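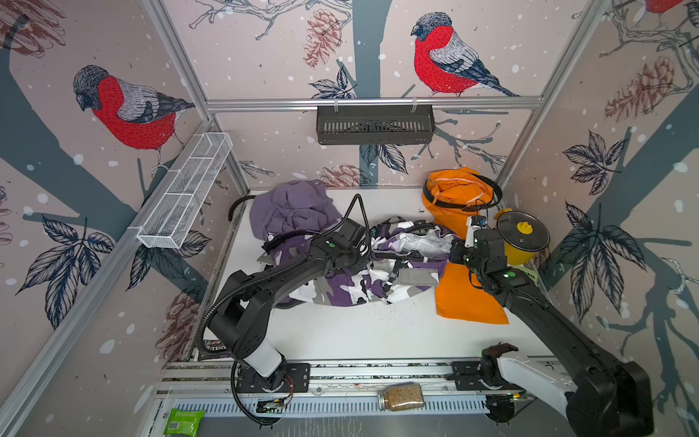 3.2 What we bought, and what we wish we had bought first

I'll start with the money, as most people who write to us about the Bellamy cell want to know what it cost and what they can skip. We went into the build with a tidy spreadsheet and a firm belief that the arms would eat the whole budget. They did eat most of it (no surprise there), but the part of the sheet I got wrong was everything else! The enclosure rails are plain aluminum extrusion, and I had them down as a single line with no brackets, no end caps and no spare nuts. The mounting plates for the two arms weren't on the sheet at all. Neither were the baskets, and we now hang one on the back rail and one on the left wall and would hate to give them up, so please put baskets on your sheet. The clothes I did remember. A purple sweatshirt, a camouflage-patterned jacket with a pocket flap and a flat orange cloth make a pretty good spread of trouble for two grippers, and clothing is the cheapest thing you will ever buy for a robot.

We got quotes from two suppliers, Andulis and Vomura. Andulis sells the arms as a matched pair with plates, cables and power supplies in one box, and Vomura sells every piece on its own. On paper Vomura came out $824 cheaper for the pair, and I was all set to order from them until one of our students went through the parts list line by line and added back the things we would need to bolt the arms down and switch them on. The gap shrank to almost nothing. We went with Andulis in the end, mostly for the shipping date, and I would probably do the same again, though I have a soft spot for Vomura's paperwork (they list the screw sizes, bless them).

Delivery was the next lesson. We were quoted 11 weeks and I planned the whole spring around that number, which left us with a finished enclosure and nothing to put in it when the crate sat in customs. If you have any say over the order of things, buy the arms first and the rails last. Extrusion shows up fast and can be cut again if you measure badly. We measured badly on the front rail, so I speak from experience.

Now for the line I argued about most, which was spares. Our department likes to see a purchase request for something that has already broken, and I wanted money for things that were going to break. Gripper fingers were at the top of my list. Cloth work is gentle on motors and rough on fingers, with all that pressing down into a pile and dragging at an edge, and seams catch on any little gap where two parts meet. I asked for $963 to cover extra fingers, one spare wrist cable per arm and a small box of connectors. We were given the fingers and the connectors. Guess which part we ran out of in December!
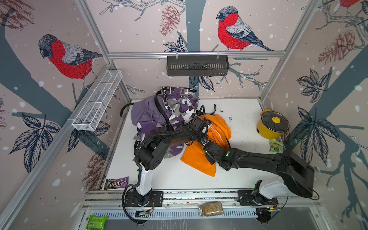
Figure 3. The Bellamy cell with both grippers at the clothing pile. The two arms are mounted along the front edge of the table.

Figure 3 is also my best argument for buying long arms. With both of them mounted at the front, the grippers have to meet over the clothes and still get to whatever is lying farther back, and an arm that looks generous in a catalog drawing loses a lot of its reach once it has to bend down to a table. We laid masking tape on the floor and waved broom handles over it before we ordered, and I recommend this to everybody. It took an afternoon, it cost us a roll of tape, and it talked us out of the shorter model that had been in the grant text from the beginning. Changing the model meant a budget note to the funder and a slightly nervous wait, but they were very nice about it.

Cables deserve their own line too. I had lumped them under "misc." and I am sorry I did. A cable that loops along the outside of an arm needs slack for the widest motion, and then all that slack has to go somewhere when the arm folds up, and in a cloth cell it tends to go right onto the cloth. Cable sleeves and clips cost very little next to an arm. We bought ours in three separate orders, each with its own shipping charge and its own form, and I would like those hours back.

Software was the easy part of the budget. We used Zoltach for logging and playback, which our group already had a license for, so the only new cost was disk space. I underestimated that as well (do you see a pattern?). Folding trials are long, people want to keep the bad ones, and the bad ones turn out to be the longest. We now set disk money aside every quarter and treat it like the electric bill.

For a group starting from zero, my advice would be to price the arms as a complete working pair, with whatever it takes to mount and power them, and then hold back a good chunk for spares before you spend a cent on the enclosure. Ask for the wrist cables in writing. The remaining items, with part numbers where we still have them, are in the appendix, and the costs of staff time are handled separately in Section 3.3.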